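Penness table-share app claims 3,705 sign-ups, but the seats are hard to find

A phone app that promises to fill unused restaurant tables in Penness says 3,705 people have joined since it opened to the public in July. How many of them have sat down to a meal is a question the company would not answer. 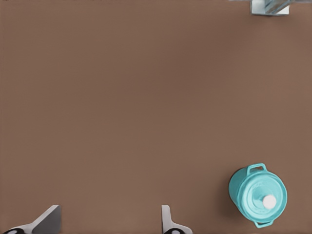
One restaurant owner on Montes Street said she had signed up in the first week, paid the fee and seen two bookings, one of which never showed. She said she had been told to expect a full room by the end of the month and was still waiting.

The app, called Nolo, works on a simple idea. A restaurant lists the tables it does not expect to fill that night, and users book them at a lower price, usually after 9 p.m. The restaurant pays a monthly fee of $100 and keeps whatever the diner spends. Nolo says everybody wins.

That may be so in a bigger city. Penness has 11 restaurants listed on the app, and on a recent evening only four of them had anything on offer. Two of those were asking full price. A third turned out to be closed for repairs, and its listing was still up the next morning.

Skeder, the company behind Nolo, described the launch in a written statement as "the strongest start of any town our size." It did not say which towns it was comparing Penness with, or what it meant by a start. Asked for the number of meals booked, the company sent a second copy of the same statement. Asked whether the 3,705 figure included people who had downloaded the app and then deleted it, it said sign-ups were "counted in the normal way."

The town has some reason to ask. Penness gave Skeder free use of an office over the old bus station and put the app on the front page of its visitor website, where it sits above the list of parks. The town says no cash changed hands. It has not put a value on the office, which had been rented to a tax preparer until the spring.

Late tables are also an odd thing to sell here. Most kitchens in Penness stop taking orders by 9, and the last bus to Montes leaves not long after. A diner who books the cheapest slot on the app may get a good price on the meal and then pay more than the savings for a ride home.

Some owners say they are willing to give it time. A cook at a noodle shop near the river said the fee was less than he spends on napkins and that he would rather have a half-price customer than an empty chair. He had not had a booking yet either, though he thought that might change once the college is back.

Others have done the math. At the current fee, a small place with thin profits on each plate needs around 9 extra diners a month to break even, and that assumes those diners would not have walked in anyway and paid the menu price. Nolo has no way of knowing that, and neither do the restaurants.

Skeder says it plans to add lunch. The fee will stay the same "for now," according to the statement, and restaurants that joined in July are signed up for a full year.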